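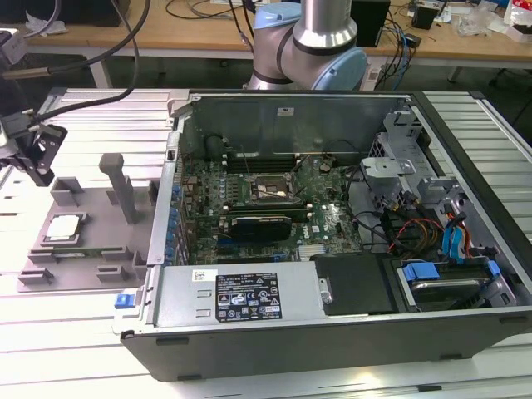 *Open tower, side panel off, CPU socket empty.*

## Selling old office PCs, parts or whole?

Clearing out a back office in Kundavdale, moving in March. Got a quote from Etent for the lot, 1,155. Droler came back with 1,093 but they pick up. Is that low? Not sure if I should split them up and sell the pieces myself. Never sold anything bigger than a chair online. Also what about the drives, old invoices on them.

posted by **fairhill_office**, Sat 19 September

---

**pennywhistle2**

Take the pickup. Difference is 62, you'll burn that on gas and a day off. Pull the drives first, keep them in a drawer til you decide.

---

**mudroom**

Depends how much time you got. I parted out a batch from our old shop and made 2,761, but it took me almost 2 winters and my hallway was full of boxes teh whole time. Memory and graphics cards went quick. Cases, forget it, ended up at the scrap yard. Buyers will haggle over shipping too, put it in the price.

For drives, wipe them with a proper erase program, deleting files isnt enough. If one won't start up, drill it. Ask whoever buys for a written receipt either way, your bookkeeper will want it.

---

**gus_t**

try Fairclough, they gave my sister a decent price. dont know if they do offices tho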